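I have been a mother for going on nine years now, and in that time I have been told that my babies must sleep on their own by twelve weeks, that they must never sleep on their own at all, and that the whole business depends on the curtains. I listened to every bit of it. I was tired, and tired people will listen to anyone.

So when my friend Abena Agbeko asked me what schedule we used for our youngest, I had to laugh a little (kindly, I hope). We didn't use one. We had tried the one from the Flalness book with our first, with its wake windows and its little chart for the refrigerator, and I spent that June in tears because my daughter napped for 12 minutes when the chart had her down for 88. She was a perfectly healthy child. She just hadn't read the book!

I do think there is something to be said for a rhythm. Babies seem to like knowing that the bath comes before the song and the song comes before the dark. But a rhythm can bend when Grandma visits or a tooth is coming in, and a schedule, at least the way I kept one, only made me cross with everybody.
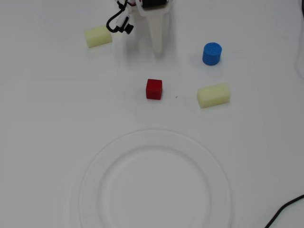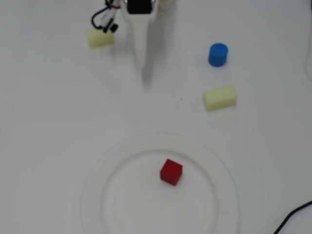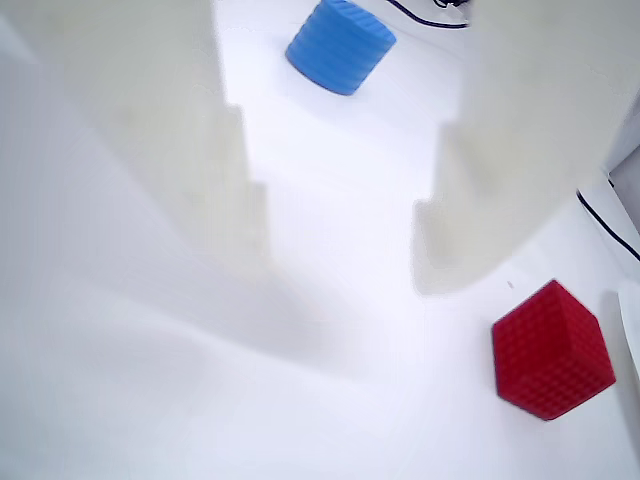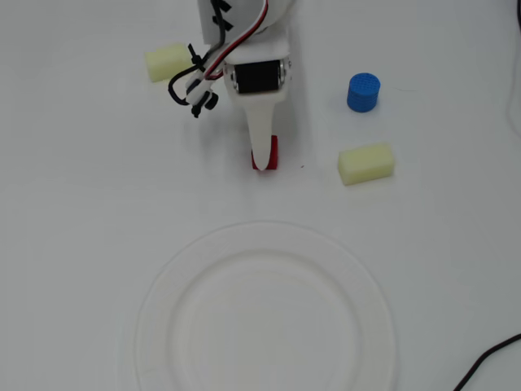
What bothers me most is how the advice gets sold. I once belonged to an online group with 2264 members, and there were mothers on there at three in the morning comparing nap logs, each one sure that she was the only one getting it wrong. I counted myself among them for far too long. One Monday I wrote a post asking if anyone else had simply given up on the chart, and by supper there were 114 replies, and most of them said yes, and a good many said they hadn't told their husbands or their pediatricians or their own mothers.

Now, if a schedule works in your house, please keep it, and enjoy your hot coffee. I have a sister-in-law whose boys slept like clockwork and I was happy for her (most days). All I would ask is that we stop handing these charts to brand new mothers as though they came home with the baby. Bring her a casserole, hold the baby while she showers, and if she asks about naps, tell her what yours did and that it changed again the week after.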